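Speaker notes, Monday session, 20 minutes plus questions
Collecting demonstrations for small-object handling

Slide 1. Title
Say who I am and what Molisel does. Thank Chrysanthi Alexiou for reading the draft. Keep this under a minute.

Slide 2. What we wanted
A policy that can sort personal items into and out of a container. Most of our earlier data was kitchen work: cups, sponges, drawers. The objects were big and you could see them the whole time. We had 3,000 of those episodes and the model was still poor with anything smaller than a spoon. Mention the Hellitz trial only if someone asks.

Slide 3. Why jewelry

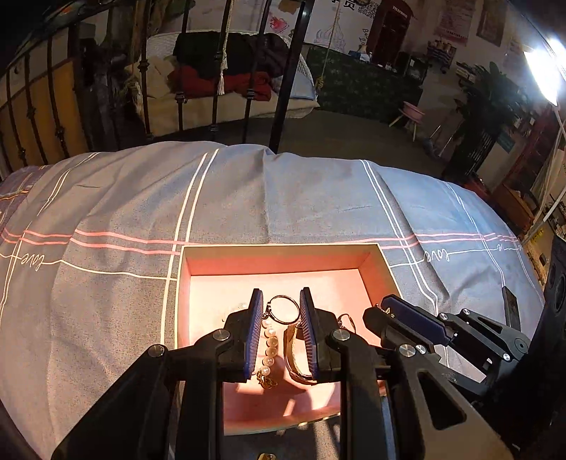
Small items fail in different ways, and we wanted those failures in the data. A rigid ring can be pinched and lifted. A chain has no fixed shape, so where you grip it changes what the rest of it does. Point to the beads and the bunched chain beside the left finger pad, then to the gripper coming in from the right with a bit of gold chain near its tip. Say that the pads themselves hide a lot of the target at this range. A reviewer going over the footage has trouble saying which item was meant, and the model has the same trouble. Pause here for questions on the grippers.

Slide 4. How a session runs
One operator, two hand-held grippers, real rooms. We don't clear the room first. Sessions are 30 minutes, then a break, as hands get tired and the motions get sloppy. The operator says the target item out loud before each reach. We started doing that in October and labeling got much easier. Before that we were guessing from the video.

Slide 5. Starting positions
Items go in a different spot each time, some in the box and some on the bedding. Patterned cloth is fine. We want stripes and creases in there. The Nicholas set was all recorded on one plain mat and it did not carry over to beds or sofas. 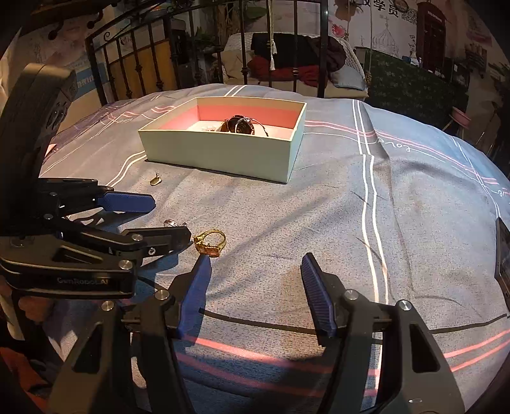
Jaws open in front of a gold ring on the bedspread, with a watch in the open box behind.

Slide 6. What we throw out
We dropped 19 episodes from the first batch. Most had the second gripper blocking the view at the moment of contact. Failed grasps stay in if the operator tries again. Drops stay in too. Read the Pornport comparison off the slide and don't explain the chart axis by axis.

Slide 7. Open problems
Clasps. Two chains tangled together. Shiny items under a bright lamp. Ask if anyone in the room has tried tactile pads for this.

Slide 8. Contact details
Leave this one up during questions.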